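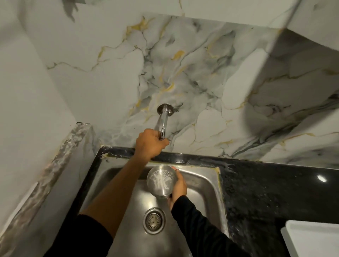

Pantry Washing Set, Hemik office kitchen

README, second version

This folder holds recordings of hand washing of small steel vessels, taken from head height. Hemik will use them to teach the Walau arm the same work. Please read the notes on staff before you use the files.

Contents

2,000 short clips, 23 of them with a second label pass. Each clip has a text file with the step name: soap, scrub, rinse, place in tray.

The scrub step

Label it from the first touch of the sponge on the metal. One hand holds the cup, the other presses – if the hands change roles, begin a new segment.

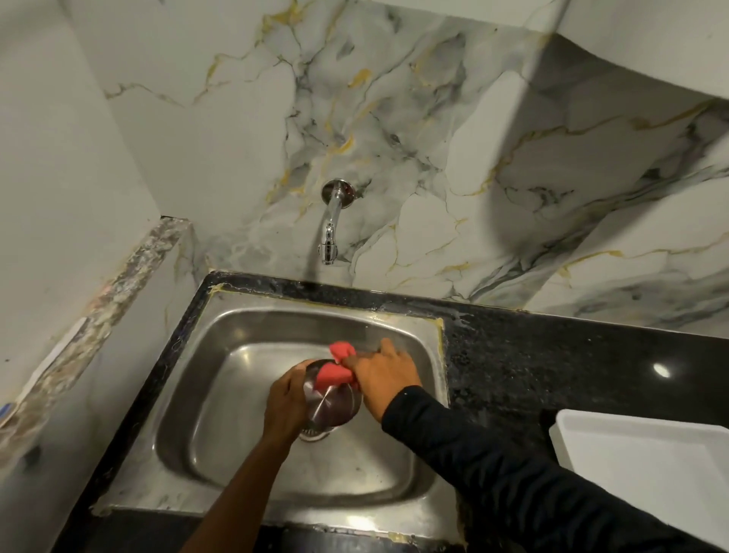

Walau kitchen, 15th December

Sharada Lobo and Lensa Ambaye have washed in this kitchen for five years. We asked them what should stay with people. Both said the checking: they feel grease with the thumb before they see it. The arm has no such sense, so the final check remains a paid task on the rota, and no hours are cut before March. Sharada would like to give away the evening wash first. Lensa is less sure – she worries that she will only be called when something is stuck.

The place step

It starts when the vessel is over the white tray and ends when both hands have left it. Marks on the metal do not change the label. 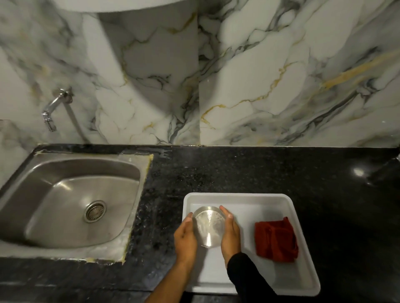

Known problems

Reflections on the steel and the granite confuse the cup detector. Report other errors to Evdokia Papadakis.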